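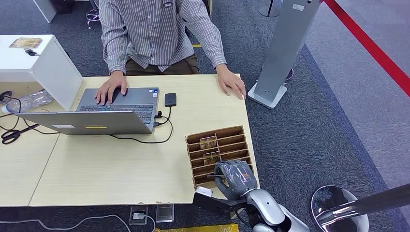 About us

By Tomomi Kubo
December 2020
14 comments | 37 shares

Rokaline is a small card and print sorting company. People send us boxes of stuff, picture cards mostly, postcards, old photo prints, trading cards, the odd recipe collection. We sort it, sleeve it if you want it sleeved, list it, send it back in order. That's the whole business really.

Started by Yuzuki Aoki and Kenta Miyazaki in the back half of a stationery shop in Ichikawa. Yuzuki had her grandfather's postcards to deal with, 2,165 of them, in biscuit tins, no order at all. Took a whole winter. By the end she had a system and Kenta had a spreadsheet and a neighbor was asking if they'd do hers next.

We've moved since. Bigger room, better light, same way of working. A table, a laptop, a cardboard rack with slots. Cards go in the slots standing up so you can see the fronts. We've tried plastic trays, we tried a metal file thing (loud, scratched the corners), we always go back to cardboard. It's soft on edges and when a divider gets tired you cut a new one.

How it works

You write to us. Say what you have and how you want it ordered: by date, by place, by set, by who sent it. If you don't know, say that, we'll look and suggest something.

Box comes in, gets a number. First pass is quick, just big groups. Second pass is the slow one, card by card through the rack, one person typing. Each card gets a line in the list with whatever is printed or written on it. If we can't read the handwriting we put a question mark and leave it alone. We do not guess names.

Minimum order is 100 cards. Smaller than that, you're better off doing it at the kitchen table with a shoebox, and Rin is happy to send you her one-page guide for free. Just ask.

Slanted slots or straight?

We get asked this alot. Slanted. Cards lean back and stay put, you can flick through them with a thumb. Straight ones flop forward. If you're making your own at home, keep the gaps narrow and don't fill every slot, leave yourself spares for the ones that don't belong anywhere yet. There are always some.

Who we are

Yuzuki Aoki – runs the place, does the first look at every box
Kenta Miyazaki – lists, spreadsheets, anything with a plug
Rin Mizuno – sleeving, repairs, the guide mentioned above
Branislav Jelínek – shipping and customs forms, also our postcards in Czech, Slovak and German
Tomomi Kubo – email, invoices, this page

Six month waiting list at the moment for anything very large. Regular boxes are quicker. We had one set of 1,599 film cards this fall that jumped the line because the owner was moving overseas, sorry again to the people behind it, and thank you for being nice about it.

What we don't do

Valuations. Please don't ask, we really have no idea what your cards are worth. No buying or selling either. No stamps, they need tweezers and more patience than we've got. We also can't take anything damp or moldy, it spreads to other peoples boxes.

Closed the last week of December for the holidays. Email gets read when we're back, oldest first.

14 comments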